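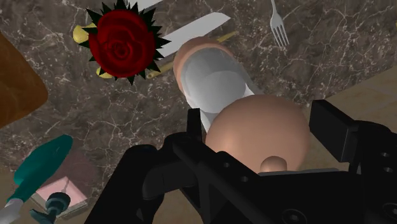

Setting up a counter-clearing arm in a working kitchen: what to do with the first 7 shifts

Posted September 1, 2021 by Nhyira Ayaaba

Quick write-up, people keep emailing me the same questions. This is how we did it at the Otwood kitchen and then again at Flelivcombe, with fewer mistakes. Assumes the arm is already bolted down and somebody has signed off on the power and the stop button. If not, stop reading and get that done.

Before you start

You need: the arm, two finger gripper, a simulator copy of your counter, a paper log, one person per shift who is allowed to say no. That last one matters most. Give them the title if they want it. Ofori called theirs the counter lead.

Step 1. Build the counter in simulation first

Don't tidy it. Everyone wants to tidy it. Put in the stuff that really ends up there at the end of a shift, cutlery, bread, whatever came off the tables, tools left by maintenance. We ran 1,612 pickups in simulation before anyone at Otwood saw the real arm move. Took most of July.

Ask the staff what goes on the counter. Don't guess. My first list came from the manager and was missing half of it.

Step 2. Sort jobs into two piles

Pile one, arm does it. Pile two, person does it. No third pile called "we'll see." We tried that, everybody assumed somebody else had it.

Knives went in pile two on day one and stayed there. Anything with a blade, a person picks it up. You can train for knives in simulation all you like, but do not bring it to the floor untill your staff ask for it. 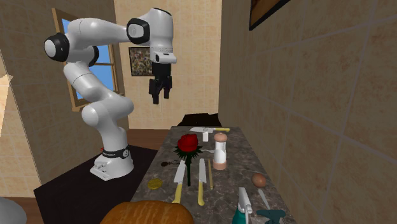 Step 3. Mark the reach

Tape on the floor, tape on the counter. Run the arm slow through its whole swing and mark the widest point, then add a hand's width. Narrow kitchens are the hard ones. At Flelivcombe the prep people lost their usual spot and nobody had warned them. Walk the new route with each shift before go-live, carrying a full tray.

Step 4. Start with round and soft things

Easy shapes teach you less than you'd think. Go early to the odd ones: eggs, long stems, things lying across other things. Set grip force low and raise it. Write down every drop. Write down near drops too, they tell you more.

Step 5. Run it 2 hours a shift, no more

Same two hours each day so people can plan round it. Counter lead stands by the stop. They're not doing other work at the same time, pay for the hours properly. Warnari tried having the dishwasher watch it while washing dishes. Lasted one evening.

Step 6. Talk about the jobs

Do this in week one, out loud, with whoever makes the rota in the room. At Otwood nobody lost hours but the work changed. Less clearing, more checking, more putting back things the arm left in the wrong bin. Some liked it. Two of the older hands said clearing was the only part of the night they got to think, and I had no good answer. We gave them the option of doing it by hand on Sundays and they took it.

Also: pay. If someone is now resetting a robot thats a skill, put it in the job description.

Step 7. Read the log together

End of the seventh shift, everyone who touched it, half an hour, paid. Go through drops, stops, complaints. Move jobs between piles if you need to. We moved glassware back to people and never regretted it.

Common problems

Arm stops mid-reach: usually something is sitting inside the tape. Clear it, reset, log it.

Picks up one item, drags another: items overlapping. Lower the speed, have it take the top one first.

Staff switching it off early: ask why before you do anything else. Ours had a decent reason, the beeping. Turned the beeping down.

Log sheet template is on the downloads page. Print it big, pens go missing so tie one on.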